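液体を扱う机の前で
実験室自動化の公開デモを訪ねて

午前10時、Testoraの実験棟の受付には来場者用の上履きが並んでいた。公開日は年に一度、8月に設けられている。対象は大学の共同利用施設の担当者、検査会社の工程管理者、装置の代理店などで、一般向けの展示はない。配布資料はA4判の両面1枚。表に会場図、裏に当日の実演項目と安全上の注意が印刷されている。

午前の部は座学である。開発責任者のトルモド・ストランド氏(Tormod Strand)が、同社の試料操作プロジェクト「Clukton」の構成を説明した。内容は大きく分けて、把持、搬送、液体の取り扱いの三つになる。従来の分注装置は、容器の位置と形状が固定されていることを前提に設計される。マイクロプレートのように規格化された容器であれば、それで問題は生じない。一方、遠沈管とビーカーが同じ机に混在する少量の調製作業では、治具の設計と段取り替えに時間を取られ、装置を導入しても稼働率が上がらない。Cluktonが対象とするのはこの領域である。

ストランド氏の説明は数字から入った。社内の評価用記録は1,882件。いずれも机上での容器操作を1件として数え、途中で停止したものも除外していない。停止した記録には理由の区分が付く。最も多い区分は把持位置のずれで、次が容器の縁への接触だという。区分ごとの内訳は配布資料に載っておらず、質疑でも公表は見送るとの回答だった。

透明容器の認識については、比較的長い時間が割かれた。透明な樹脂やガラスは背景がそのまま透けるため、輪郭の推定が照明と背景に左右される。深度センサーの値も欠けやすい。同社では、容器そのものの輪郭に加えて、内容液の色の領域と目盛りの印字を手がかりに用いている。着色した水を使うのは液面と液量の確認を容易にするためで、実演でも同じ方法がとられた。無色の液体では手がかりが一つ減る。この条件での評価は継続中とのことである。

会場からは、机上の位置基準をどう与えているかという質問が出た。回答は簡潔で、天板に細い線で目印を描き、作業者と制御側が同じ点を基準にする。カメラの校正は机の位置を変えたときにやり直す。所要時間は約3分で、専用の校正板は使用しない。

午後の実演は2階の区画で行われた。見学者は数名ずつの組に分かれ、待機中は廊下のモニターで前の組の様子を見ることができる。筆者の組には、代理店Mosbyの技術担当者と、受託分析を手がけるMwakalingaの工程管理者が加わっていた。後者の関心は洗浄工程にあり、指先に試薬が付着した場合の交換手順を繰り返し尋ねていた。指部品は工具2本で外せる構造で、材質の変更にも応じるという。ただし、耐薬品性の試験成績は現時点で用意されていない。

実演中の発話は最小限に抑えられている。担当者が開始を告げ、終了を告げる。途中の解説はない。見学者は床のテープより前に出ないよう求められ、質問は各回の終了後にまとめて受け付ける。動作の速度は、手作業に慣れた者の目には遅い。ストランド氏によれば、速度の上限は液面の揺れで決めており、アームの性能には余裕がある。空の容器を運ぶ場合と液体の入った容器を運ぶ場合とで、加速度の設定を切り替えている。 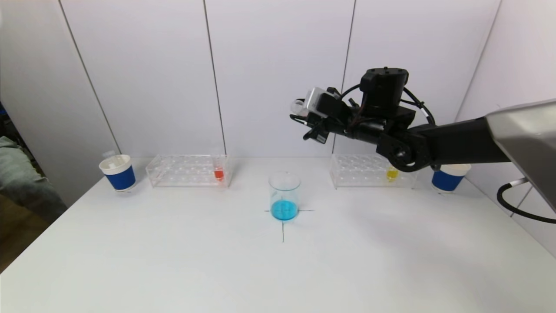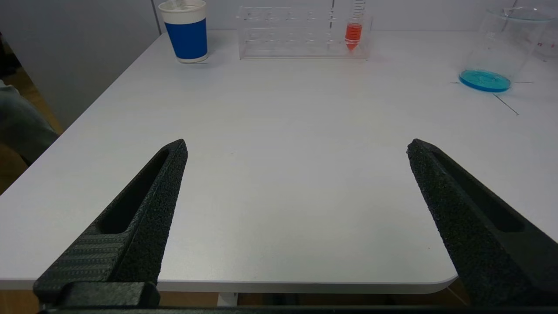
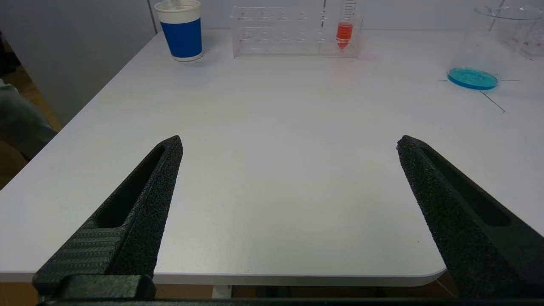
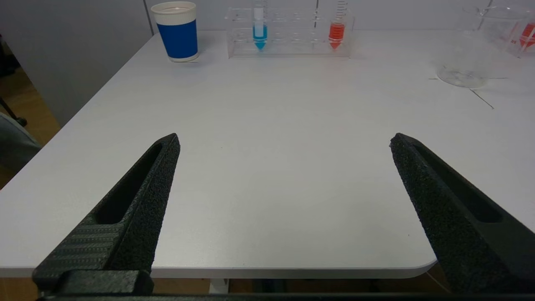 Cluktonの作業机。青い帯の入った白い紙コップと透明な試験管立てを机の奥側に配置している。

実演後の質疑では、導入費用と保守の範囲に質問が集中した。費用は構成によるとして具体的な額は示されなかった。保守契約には年2回の点検が含まれ、手首まわりの配線と指部品が定期交換の対象になる。Mosbyの担当者は予備品の国内在庫について確認を求め、ストランド氏は代理店側と協議中であると答えた。

導入側の負担として見落とされやすいのは、作業手順の書き直しである。人が読む手順書には「静かに注ぐ」「軽く混ぜる」といった表現が多い。これらは傾斜角、保持時間、繰り返し回数に置き換える必要がある。Testoraでは置き換えのための記入様式を用意しており、当日も希望者に配布された。様式は容器の名称、初期位置、目標位置、許容する残液量の各欄からなる。Mwakalingaの工程管理者はその場で自社の希釈手順を当てはめ、許容残液量の欄で手が止まっていた。現行の手順書に該当する記載がないためである。

記録の扱いについても触れておきたい。各動作の映像と関節角度は時刻をそろえて保存され、後から同じ区間を照合できる。監査を受ける施設では、この照合が人の作業記録の代わりになるかどうかが問題になる。ストランド氏は、判断は各施設の品質保証部門に委ねるとしたうえで、保存形式の仕様書を公開する予定があると述べた。時期は未定である。

見学は午後4時に終了した。次の公開までに無色の液体での評価結果をまとめ、指部品の耐薬品性試験と併せて資料に加える計画だという。見学の申し込みはTestoraの窓口で受け付けており、希望者は扱う容器の種類と液量を事前に申告することになっている。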